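Thread: Recording 404 demos with a hand instead of a gripper – what I'd tell myself in October
Board: Arms, hands and learning
Page 1 of 1

mikby_bench
Posted 9:12 am

Okay, so I finally have enough recorded to talk about it! Some of you followed my earlier thread where I was picking objects for a tabletop set. The goal is a policy that takes a plain instruction ("put the jar on the scale", "move the cube next to the cards") and does it with a five-finger hand. We're at 404 episodes I'd be willing to train on.

The big change from last time is that I stopped using only easy blocks. Blocks teach the hand one grasp and then it tries that grasp on everything. Now there's a mix of hard, soft, flat and tall things, plus the kitchen scale, which doubles as a little raised platform to place things on. 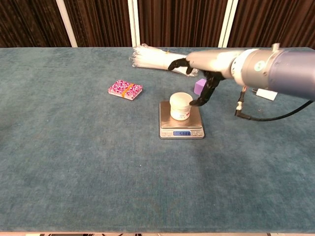 Hand at the scale, jar on the platform, straws and cards behind and to the left.

The scale is my favorite part of the setup. Placing something on a small raised surface makes the operator slow down and commit to a height, and you can see it in the joint traces – a nice clean pause before release. Table placements are mushy by comparison.

I use Imomard for the logging and a pair of cheap gloves for teleop. Happy to answer anything. What I'd love to hear is how people split their time between more objects and more layouts.

Rhydian Gronow
Posted 9:40 am

Love this. More layouts, every time. I spent a whole month adding objects and the policy got worse, because each object only ever lived in one corner of the table. It learned the corner.

When do you reshuffle? After every episode or in blocks?

mikby_bench
Posted 9:58 am

In blocks. 7 episodes on a layout, then everything gets moved. I know that's lazy but resets eat the day.

Etelka_D
Posted 10:21 am

I'm going to disagree with Rhydian a little. Layouts matter, sure, but with a hand (and I've only worked with hands, so grain of salt) contact is where everything falls apart. A flat deck of cards on fabric is a completely different problem from a jar. You can shuffle the deck around the table all week and the policy still won't know how to get a finger under it. I'd put the extra hours into repeated tries on the two hardest things and leave the foam cube alone. Everybody's cube numbers are great!

Also, are you keeping failures? Please keep failures.

mikby_bench
Posted 10:33 am

Keeping them, but tagged and out of the main set for now. The deck is exactly as bad as you say. We drag it more than we lift it.

jeno_bozsik
Posted 11:05 am

Dragging is fine if dragging is what you want it to learn. Label it "push" and move on. I don't get why every dataset has to be pick and place.

Question about clutter: do you ever record with more things out than the task needs?

mikby_bench
Posted 11:47 am

Yes! That's the second half of the set and I'm really excited about it. Same table, wider view, more stuff on it, and the instruction only names one thing. The white items are deliberate, I wanted the language part to have to work for its living. "The white one" is useless as an instruction when there's a plug adapter and a round thing both sitting there.
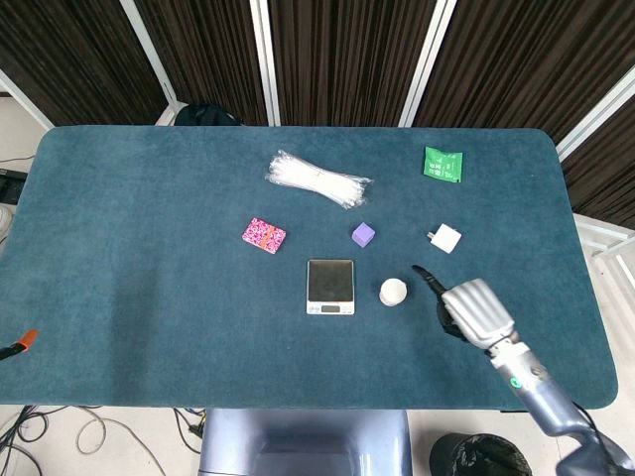
A cluttered layout from the head view. The fingers point toward the round white one.

For these I write the instruction first and read it out loud before the operator starts, so that the words and the motion belong together. Earlier I was captioning afterward and you end up describing what the hand did, mistakes included.

Gyula Bíró
Posted 12:15 pm

Writing the instruction first is the best tip in this thread. We did it the other way on a Csizmadia arm and had to throw out 3 sessions, because the captions said things like "moves toward the cube" when the operator was going for something else and changed his mind.

I do have a complaint. Dark teal cloth, brown curtains, same in both views. Your policy is going to love that room and hate every other room on earth. Swap the cloth at least.

Etelka_D
Posted 12:29 pm

Disagree again, sorry! Get it working in one room first. If you change the cloth and the objects and the operator all at once, you can't tell what broke.

Gyula Bíró
Posted 12:36 pm

By the time it works in one room you've spent your recording budget. I've seen that movie. A second cloth costs less than lunch.

brianmollel
Posted 1:50 pm

You can both be right here. Hold out a small test set on a different cloth now, don't train on it, and look at the gap. If the gap is small, carry on. If it's awful you'll know before you've recorded another few hundred.

On the teleop side, which glove mapping are you using? I tried the Evotow one and the thumb was way off for me. Everything I pinched, I pinched with the side of the thumb.

mikby_bench
Posted 2:18 pm

Brian, that's a great idea and I'm stealing it. I have a gray blanket that will do.

Mapping is the Evotow default with the thumb offset set by hand for each operator. It takes 2 minutes: pinch, hold, adjust until the tips meet, save the profile. Without that I got the same side pinch you did. With it, the foam cube went from annoying to almost fun.

jeno_bozsik
Posted 2:41 pm

Would you share the thumb profiles? I have the same gloves in a drawer and gave up on them.

mikby_bench
Posted 2:55 pm

Sure, I'll put them in the files section tonight along with the instruction list. Start from the one marked "small hand" even if yours aren't small, the range is better.

Rhydian Gronow
Posted 4:02 pm

Following for the blanket numbers. And try shuffling after every 3 episodes for one afternoon, just to see how much time it really costs you!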